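Ticket: Dell tower, drive not detected after refurbishment
Queue: Bench hardware, Kelldale workshop
Opened: 9/13/21
Status: Open, waiting on part
Priority: Normal

Reported problem

Tower was returned by the Bronosbridge office with a note that it stops at a black screen with a boot device error. The unit belongs to the batch bought in July and had been in daily use at a front desk. The user reports no drops or spills. Power supply fan runs, front light comes on, keyboard lights respond.

Initial checks

Boot order in setup was correct. The SATA port was enabled, but the drive field was blank on nine of 12 cold starts. On the other three the drive was listed with the right capacity and the system loaded normally. An intermittent result of this kind points to a connector or cable before it points to the disk, so the case was opened.

The hard disk was taken out in its blue caddy and stood in the gray fixture to the left of the case. Side panel off, case on its side, CPU cooler off.

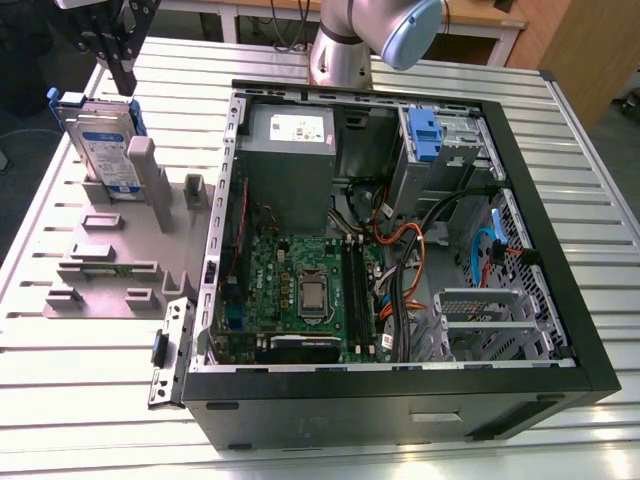
Drive test

Disk connected to the bench reader with a known good cable. Short self-test passed. Extended self-test passed in 175 minutes. Reallocated sectors zero, pending sectors zero. The interface CRC error count was more than 2,000, and it did not move during either test. That counter goes up when data is damaged between the drive and the board. The disk is cleared and does not need replacing.

Case and cabling

With the caddy out, the drive bay can be inspected without moving much. Blue plastic latch at the top of the cage, perforated metal wall below it, blue SATA cable running down past the perforations. The power supply bundle crosses from the supply toward the bays and should be held back by hand while the SATA plugs are checked.
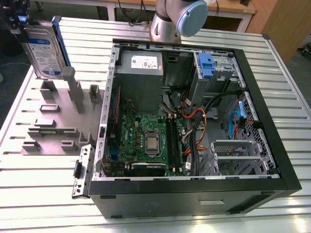

Both memory modules were reseated as a matter of routine. No change was expected from this and none was found. The data cable to the drive was then swapped for a bench spare and the CPU cooler refitted with new paste for a test run. Detection was normal on every start until the caddy was pushed fully home, at which point the drive disappeared again. With the caddy backed out slightly it returned.

Conclusion at this stage: two faults. The original data cable is marginal, and the caddy does not hold the drive square to its plugs.

Caddy

Caddy removed again and checked on its own. Rails, notches and side tabs were gone over under the lamp. One tab has less spring than the same tab on a caddy from a working unit.

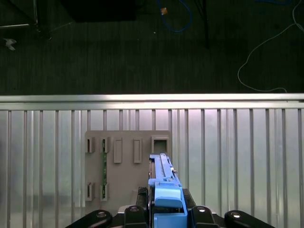

Blue plastic module, upright, in front of the gray slotted board.

Replacement caddy requested from Stunport, same pattern and color. Do not substitute the Rønning universal caddy – it fits the cage but sits too deep for a straight SATA plug.

Bench notes for the next shift

Small parts go back on the gray tray between steps. Keep green boards clear of the raised tabs when setting them down, and do not stack anything on top of them.

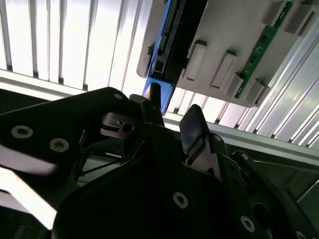

The original data cable has been tagged as faulty and should not go back in the spares drawer. Once the caddy arrives, fit it with the new cable, route the power bundle away from the latch, and repeat the 12 cold starts with the case closed. If the drive is listed every time, record the CRC count before and after and return the unit to Bronosbridge.

If detection fails with the new caddy, try the second SATA port before ordering a board.

Next action: chase Stunport for a ship date.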